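The Blue Cloth

Leidy Palomino had the key to her aunt's flat in Dollden for three weeks before she used it. She went up on the bus with two empty bags and a roll of bin liners, and let herself in at ten in the morning.

The hall smelled of floor polish. Someone had been in to turn the water off and had left the post in a pile on the radiator. Most of it was from the gas company. She put it in her coat pocket and went through to the kitchen.

Aunt Amparo was not dead. People kept lowering their voices to Leidy as if she were. Amparo Bermúdez was in a ground-floor room in Bamley with a view of a car park, a new hip, and a list of complaints she read out over the phone. The food was the first thing on the list. The second was that nobody had brought her tablecloth.

"Which one?" Leidy had asked.

"The blue one. I have only one."

She had four. Leidy found them in the drawer under the oven, ironed and folded in thirds. One was white with a burn near the hem. One had lemons on it. The other two were blue, one plain and one checked, and she stood there holding them both and trying to remember Sunday lunches. She could remember the soup. She could remember her cousin Jairo being sent out for bread and coming back without it. The cloth had always been covered in plates.

She rang Jairo Grajales, who was at work.

"Checked," he said. "Navy stripes. There's a bit of yellow in it. I spent my whole childhood looking at that cloth, I wasn't allowed to get down."

"You're sure?"

"She bought it off the market at Chambi the year I was born. Take the tin as well. She'll say she doesn't want it."

The tin was on top of the fridge. It was pink and it rattled. Leidy didn't open it. She put it in the first bag with the cloth round it, and on the way back to the bus stop she went into the greengrocer's and bought oranges, and a beetroot, because her aunt had said twice that the beetroot in Bamley came out of a jar.

Sadia Orakzai was on the desk when she got there. She looked into the bags and said that food was fine so long as it was written down, and she wrote it down.

"Is there a table she could use?" Leidy asked. "Hers is only the one that goes over the bed."

"There's the one in the day room. Fenna has her jigsaw on it until two."

Fenna Van Wijk had finished the sky and did not want to be moved, but she wanted to see what was in the bags, and in the end she slid the jigsaw on to a tray by herself. Amparo came in on her frame. She took one side of the cloth and Leidy took the other, and they shook it out over the table. It had been folded so long that the creases stood up in ridges. Amparo ran the flat of her hand along one of them and it came straight back.

"You should have ironed it."

"It was ironed. You ironed it."

"Then you should have carried it better."

She sat down and held her hand out for the shopping, and put each thing where she wanted it. It took her some time. She turned the beetroot round twice before she was satisfied.

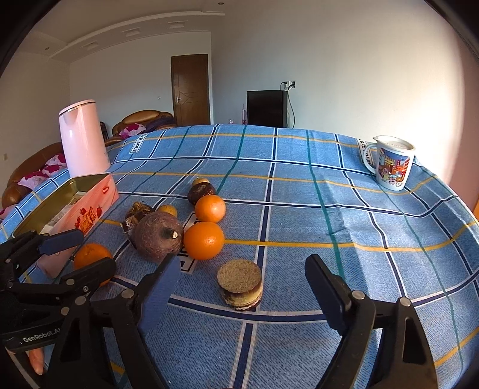 Lunch

They ate late, when the day room had emptied. Fenna stayed, and was given an orange for her trouble. She peeled it slowly and put the peel in her cardigan pocket.

Sadia had let them borrow a knife, which had to be signed for. The beetroot needed cooking, and there was no question of that until someone spoke to the kitchen, so it sat by Amparo's elbow while they had bread and cheese out of Leidy's second bag. Amparo patted it now and then.

"Jairo says you bought this at Chambi," Leidy said. "The year he was born."

"Jairo says." Amparo looked down at the stripes. "I bought it in Plerkitz. It was the plain one I bought at Chambi."

Leidy stopped chewing. "So is this the right one?"

Her aunt took a while over that. She had a crumb of cheese on her thumb and she wiped it off on the edge of the cloth, on the underside, where it wouldn't show.

"I was thinking of the plain," she said. "But I had forgotten this. We used it for the balcony."

"I can go back for the other one."

"In March, when it's warmer. Bring the lemons too." She pushed the tin across the table. "And you can take that home with you. I don't want it."

Leidy left it where it was. When she went to fetch her coat Amparo had the lid off and was showing Fenna what was inside.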